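Sat 15 June – Kullby bench notes, chopstick sorting

Second full day on the chopstick task. 116 picks logged before lunch, 79 after, then stopped to go through the rejects with the kitchen side.

Stick left in the jaws when a pick goes wrong is still the main complaint. The ribbed pads hold well on a stick standing upright. Sticks lying crisscrossed are worse, and the quilted cloth doesn't help where it folds up. Agreed to keep the cloth for now, as the canteen at Lernov uses the same sort. 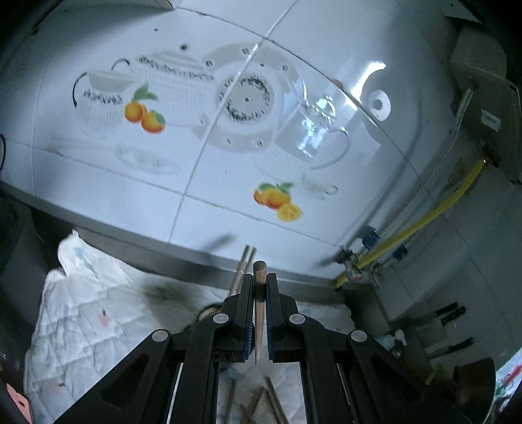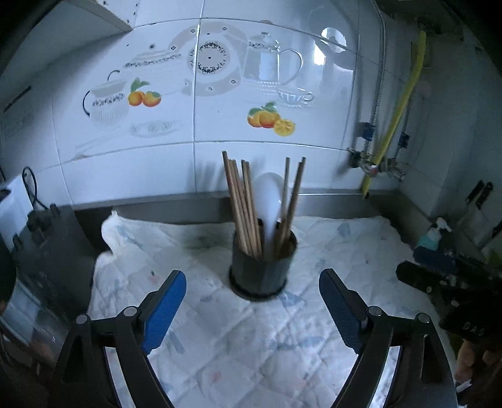 Hand-held gripper at the counter: one stick between the blue pads (first), chopsticks and spoon in the grey holder (second).

Talked about what this does to the washing-up shift. Setting out cutlery is 11 minutes of a shift at Lernov, and people there say it's the part they do sitting down. If the arm takes it over, they want those minutes kept as a break. Passed that on to Dewan, no reply yet. Also asked who clears a jam. At present it would fall to whoever is nearest, and they haven't been trained for it – needs settling before September.

Spoon in with the chopsticks: leave as a separate case, don't mix the logs.

To do: new pads from Inard, relabel run 239, write the jam steps on one page and get the early shift to read them.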